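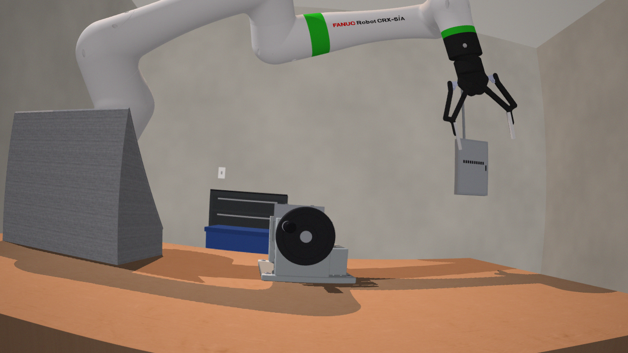

I grew up in Vurnport, in a house where supper was at a quarter to six and you had better be sitting down for it. My mother cooked, my father set out the plates, and the rest of us came in from wherever we'd been with our hands more or less washed. I didn't think much about it then. I've been thinking about it a good deal this winter, though, partly because I've been eating so many of my own suppers standing at the counter with a fork and the lid of the container still in my other hand.

What I want to argue for is the weeknight guest. I don't mean the dinner party, which is a fine thing and which I enjoy about twice a year, with the cloth and the good glasses and everybody a little stiff until the second helping. I mean the person who comes over in the middle of the week for whatever you were going to eat anyway, soup or eggs or the rest of the chicken, and who goes home by nine.

When we moved out to Wenau (a town of 3000 people, and I believe I've now stood behind every one of them at the post office) we knew no one at all. The neighbors across the road waved, and we waved back, and that went on for most of a year. Then one evening in December the power went out on our side and stayed on over there, and they walked across and told us there was stew. We sat in their kitchen for three hours. The bread was store bread, a boy was doing fractions at one end of the table, and a basket of clean laundry had the best chair. I can't remember a meal I've liked better, and I have been to some very nice restaurants in Estis.

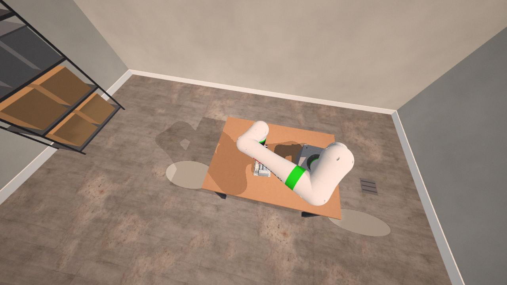 A table at its simplest.

Since then I've tried to be a person who says "there's stew," and I'll admit it's harder than it sounds. I look at the floor and I see crumbs. I look in the refrigerator and decide that what's in there is fine for family but a little sad for company. So I put it off until the weekend, and then it's a dinner party again, and I'm out buying candles.

My aunt in Mota had no such trouble. She lived in two rooms over a shoe repair shop and her table had to be pulled away from the wall before a third person could get a chair in, and she pulled it out nearly every night of the week. If there were more people than pork chops she cut up the pork chops and called it a hash. I must have eaten there 300 times, and I couldn't tell you whether her floor was swept.

We do seem to have gotten shy about being seen in the middle of our lives, with the mail piled up and the radio going. I understand it, and I'm as bad as anyone. But I notice that when I'm the guest, the pile of mail makes me feel welcome, and I sit back farther in the chair.

So I've started small. I ask one person, usually that same afternoon so there's no time to clean, and I tell them what we're having. Last time it was beans on toast, and she brought a jar of pickles, and we ate the whole jar.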